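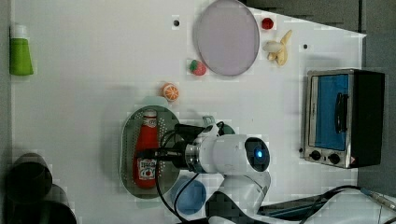

플리드브리지, 2024년 4월 27일

## 3. 소꿉 부엌 상 차리기

자, 이제 제가 제일 좋아하는 부분이에요! 앞 장에서 '텔로' 소꿉 세트의 포장을 다 풀었다면 흰 상판 위에 하나씩 자리를 잡아 줄 차례입니다. 저는 늘 큰 것부터 놓아요(작은 것부터 놓았다가 다 치우고 다시 한 적이 여러 번이라서요).

1. 연보라색 큰 접시를 상판 위쪽 가운데쯤에 놓습니다. 여기가 기준이에요.
2. 구멍 뚫린 초록빛 채반은 접시 왼쪽 아래에 세로로 길게 둡니다.
3. 과일은 접시 둘레에 흩어 놓으세요. 저는 딸기와 반쪽 오렌지를 왼쪽, 바나나를 오른쪽에 두는 편인데 바꿔도 괜찮아요.
4. 초록색 소스 병은 왼쪽 가장자리로 보냅니다.
5. 장난감 오븐을 쓸 때는 문 여닫을 자리를 남겨 두세요.
6. 컵은 맨 마지막! 손이 제일 자주 가는 물건이라 먼저 놓으면 꼭 넘어뜨리게 되더라고요.

> **참고** 상판에 난 작고 어두운 구멍은 막지 마세요. 저는 접시를 그 옆으로 살짝 비켜 놓습니다.

### 케첩 병은 어디에? 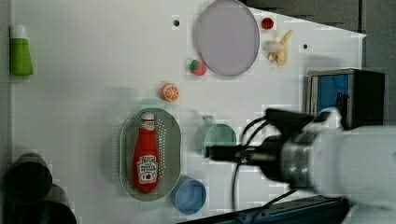 케첩 병 자리는 저도 한참 고민했어요. 접시 위에 올리면 과일 놓을 데가 애매해지고, 상판에 그냥 눕히면 자꾸 굴러가거든요. 그래서 요즘은 채반 안에 길이 방향으로 눕혀 둡니다. 흰 뚜껑이 위쪽, 토마토 그림이 있는 쪽이 아래로 오게요. 파란 컵은 채반 오른쪽 아래에, 민트색 컵은 그 옆 조금 위에 두면 둘이 나란히 있는 것 같아서 보기에도 귀여워요.

> **주의** 딸기보다 작은 빨간 열매는 잃어버리기 쉽습니다. 놀이가 끝나면 이것부터 챙기세요. 어린 동생이 있는 집이라면 처음부터 빼 두시고요!

정리할 때는 순서를 거꾸로 하면 됩니다. 컵, 소스 병, 과일, 채반, 접시 순으로 '비바우' 보관함에 넣으세요. 얼룩은 물기를 꼭 짠 천으로 닦고, 20분 넘게 말린 다음 뚜껑을 닫습니다.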